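Visit report: Trodel paper and board mill, finishing hall
29 March 2018

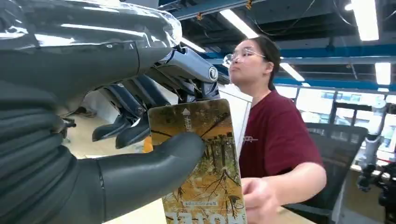
A card held between thumb and fingers, finishing hall.

The visit was arranged through Engelhardt, who buy coated board from Trodel for folding cartons. Our host was Jouko Turunen, head of finishing. The group was split in 2 and taken through the hall from the reel store to the packing line.

Reels arrive from the board machine on a chain conveyor and rest for 19 hours before cutting. Turunen explained that the rest period evens out moisture across the web. Sheets cut too early tend to curl toward the uncoated side, and the curl shows up only after the customer has printed them. The store is kept at constant humidity by a Skukov unit installed last November.

The sheeter runs 3 reels at a time. Knife wear is the main cause of stoppages. A dull knife leaves dust on the cut edge, and the dust ends up on the offset blanket at the print shop. Trodel used to change knives on a fixed schedule - they now change them on the result of a tape test taken from each pallet.

Stiffness is measured in both directions with a bending tester in a small room beside the line. The ratio between the two values matters more to carton makers than either value alone, and Engelhardt rejects deliveries on that basis. We asked for the limits and were told they are set per contract.

Packing was the weakest part of the hall. Pallets are wrapped at one station only, and the queue reached back to the sheeter exit during our visit. A second wrapper from Drosis is on order. Its foundation has been poured, with 800 mm of clearance to the wall, which looks tight for a pallet truck.

Samples of three board grades were handed out at the gate. Test results will follow as a separate note.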